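How do I adjust water bath canning times for altitude?

I moved to Sadmont last fall and this will be my first summer putting up food here. The town sign says 3,000 feet. Where I used to live was close to sea level so I never had to think about this. My recipe cards are for pickled corn relish and plain tomatoes with lemon juice, all half pints and pints. Do I add time, or turn the heat up, or what? The corn should start coming in around the end of June and I'd like to have it sorted before then.

I also have a steam canner that came with the house. The lid says Stalham on it and there's no booklet. Can I use the same times for that?

Posted by gravelroad

Damilola Onuoha

You add time. Turning up the heat does nothing for you, as water at a full boil stays at the same temperature no matter how hard the burner is going. At your elevation it boils at roughly 206 degrees instead of 212, and the extra minutes make up for the difference.

For a tested water bath recipe, look at the altitude table printed with it. Many of them have a row for 1,001 to 3,000 feet and another for 3,001 to 6,000. You're sitting right on the line, and the number on a town sign is usually taken at the post office or the rail depot. My own house is 19 feet higher than our sign. Look up your actual address on a topo map, and if you come out even a little over, use the higher row. A few extra minutes won't hurt relish. Whole tomatoes get a bit softer.

Start the clock when the water comes back to a full boil with the jars in, with at least an inch of water over the lids. If it drops below a boil, bring it back up and start the time over from zero.

Corn relish is fine in a water bath because of the vinegar, so don't cut the vinegar. Plain corn in water is low acid and has to be pressure canned at any altitude. If you have a few ears left over that aren't enough for a batch, just cook them and eat them.

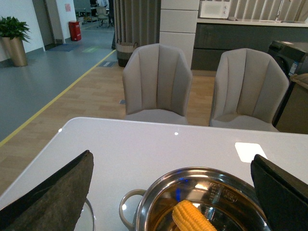 Corn in the pot

On the steam canner, the times are the same as for a water bath as long as the recipe is for acid foods and the total time is 45 minutes or less. Past that it can boil dry. Watch for a steady column of steam before you start timing.

One more thing - if a recipe doesn't say where it was tested or give an altitude table, I'd find one that does. Relish recipes are easy to come by.

tallpines_2

I'm higher than you and just add 10 minutes to everything. Never had a jar go bad. My neighbor does the same. I use a Räsänen kettle I bought used, and it takes forever to boil but that's the kettle.

Damilola Onuoha

Ten minutes is more than enough for some recipes and not enough for others, so I'd still go by the table. A sealed jar doesn't tell you the time was long enough.

Clustance

Can't help with the steam canner. For the water bath, any deep pot with a lid will do if it has room for a rack, the jars, an inch of water on top and another inch or 2 for boiling. Measure with a jar standing in it before you buy anything. Pints are fine in most big stock pots, quarts often aren't. Put a rack on the bottom, or a folded dish towel if you're stuck, though the towel floats up and is a pain. 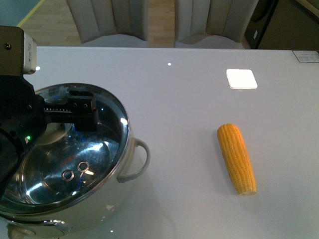

Do I need to sterilize the jars first if I'm adding time anyway?

Only when the processing time is under 10 minutes. Go by the time in the recipe after you've made the altitude adjustment. For anything at 10 minutes or longer, wash the jars in hot soapy water, rinse them and keep them hot until you fill them.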